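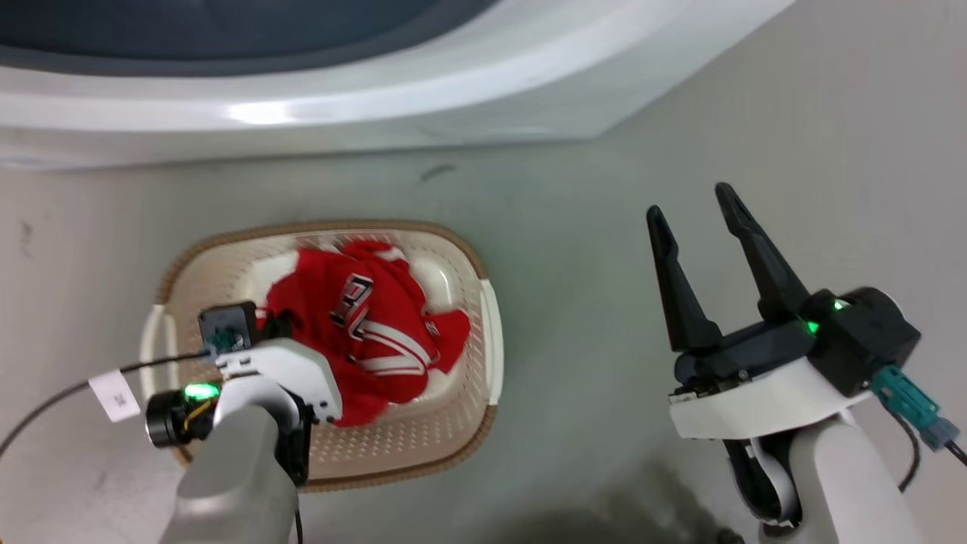

How do you wash a sports shirt with printed letters so that the print does not crack? Turn it inside out, wash it at 30 degrees with a short programme and a low spin, and let it dry on a hanger, away from the heater.

Posted 2019-03-20 by the Grakeck household page

I get this question more often than any other, so I write down what we do at home. We have two football players in the family and the washing machine has no holiday between September and June.

Before the wash

Empty the basket on the floor in front of the machine and look at each piece. A red shirt is the one to be careful with. For the first three washes it goes alone or with other dark red things, even if the label says the colour is fast. I once trusted such a label and we had pink towels for two years.

Close all zips, and also the velcro on goalkeeper gloves if you wash them. Velcro is worse for the letters than the water is. Mud should be dry before you touch it – then brush it off with an old nail brush. Wet mud only goes deeper in the fabric.

Grass stains: a little liquid soap, cold water, wait 15 minutes, rinse. Do not rub on the printed side.

In the machine

Do not fill the drum more than two thirds. Use less powder than the packet tells you. I use the Cusolance liquid for coloured clothes, half a cap, and it is enough for a normal load. No softener for sports clothes, it stays in the fabric and after some time the shirt keeps the smell of sweat even when it is clean.

For the spin I choose 700. On our old machine there was only 400 or 1,000 and I took the 400, it was also fine but the drying was long.

If the smell does not go, put the shirt for one hour in a bowl of cold water with a small glass of white vinegar, and wash after. Never put vinegar together with bleach.

Drying and ironing

Take it out directly when the programme stops. A shirt which stays in the drum the whole night gets folds in the letters, and these folds are where the cracks begin. Hang it inside out, in the shade if you dry outside. The dryer I do not use for anything with a print.

Ironing is mostly not needed. If you must, iron from the inside, lowest heat, with a thin cotton cloth between.

The basket

A basket with holes is better than a closed one – sports clothes need air while they wait. Two handles are also practical on the stairs. Wipe it inside once a month with warm soapy water, and let it dry before you put clean things in. Our first one was from Timmermans, and it broke at the handle after I carried wet bath mats in it. Wet bath mats go in a bucket now.

And please wipe the rubber ring of the door after muddy loads. The sand collects in the lower fold.

2,654 views | 15 comments | Shared 38 times

Contact | © Grakeck 2019 | Back to top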